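My basket questions, answered
Last updated: Fri 16 July
Print this page | E-mail this page

How do I clean wicker?
I go over mine with a dry paintbrush first, then a barely damp cloth. Don't soak it!

Will it scratch my table?
Mine hasn't — but check the braid round the foot for stray ends and snip them.

What do you keep in yours?
Post, mostly, and whatever the children leave lying about.
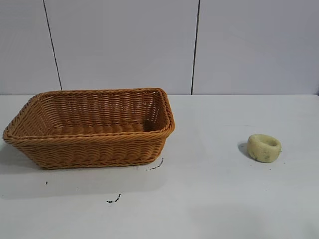
The orange-brown one, with its thick braided rim.

Comments
Raelene Bright: Paintbrush worked a treat, thanks!
Ülle Strazds: Can I varnish mine?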